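About Us | Small Goods, Repairs & Oddments

Keltness: Who We Are and Why There Is So Much Pink

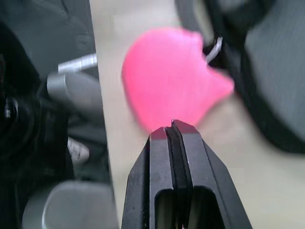 Naa Agbeko wrote to ask whether we were a shop, a workshop or a cry for help, and whether a person could get one keychain mended without buying three more. The answer to the last part is yes. The rest we are still working on.

Keltness makes and mends small hanging things. Keychains, bag charms, zipper pulls, tree ornaments, the little tag on the suitcase that lets you tell your black suitcase from everyone else's black suitcase. If it is smaller than your palm and is supposed to dangle from something, we have an opinion on it, and probably a drawer for it.

The business started on a folding table in Sillby, where Hatem Lamrani was selling secondhand luggage and kept getting asked about the charms he had hung on the handles. The luggage sat there. The charms went home with people. By August he had sold the charms, the hooks they hung on and one of the two chairs, and he still had most of the suitcases. We still have a few. They hold felt.

We moved to our present address on Ulloa Street when the felt outgrew the suitcases. There are eight of us now, and a long bench, and a wall of drawers labeled in a system Hatem invented and has never written down. "Misc. Round" is not round. "Misc. Other" is where you should look first.

What we make

Our own line is called Plernholm and it comes in 30 shapes. Some are fruit, some are animals, and a number of them started as one and ended up as the other. We draw everything by hand, cut a sample, hang it up and look at it for a week. If people keep walking over to poke it, it goes into the range. If somebody asks what it's meant to be, it also goes into the range, but with a name on the card.

Color is the part we get letters about. We like it loud. A charm has one job, and that is to be found at the bottom of a bag by a person who is already late, and tasteful gray does not help that person. We did offer a tasteful gray for a while. We have plenty left if you are interested - please be interested.

What we mend

Split rings, bent hooks, snapped wire, loops that have pulled through. Most of what comes in is a hardware problem. The charm itself is usually fine, if a little grubby, and it is the bit of metal at the top that has given up. We keep 3,000 hooks and rings in stock, in far more sizes than seems necessary until you need the one we're out of.

Bring it in or mail it in a padded envelope with your name on the inside as well as the outside. Please take your keys off first. We have a dish of keys. We would like to have a smaller dish of keys.

A simple hook or ring swap is done while you wait, and there is a chair to wait in (see above). Anything involving glue stays overnight, and anything involving a dog's teeth gets a phone call before we start.

Visiting

The shop is open in the mornings, except when there's a sign on the door. The bell doesn't work, so knock. Wholesale customers should write ahead, as Hatem likes to tidy the bench for them and this takes longer than you'd think.

Page updated 3 January 2024

14 shares | 6 comments

Related
How to measure a split ring
The tasteful gray range: still available
Mailing a repair: what to put in the envelope
Plernholm shapes, A to Z
Keys we are holding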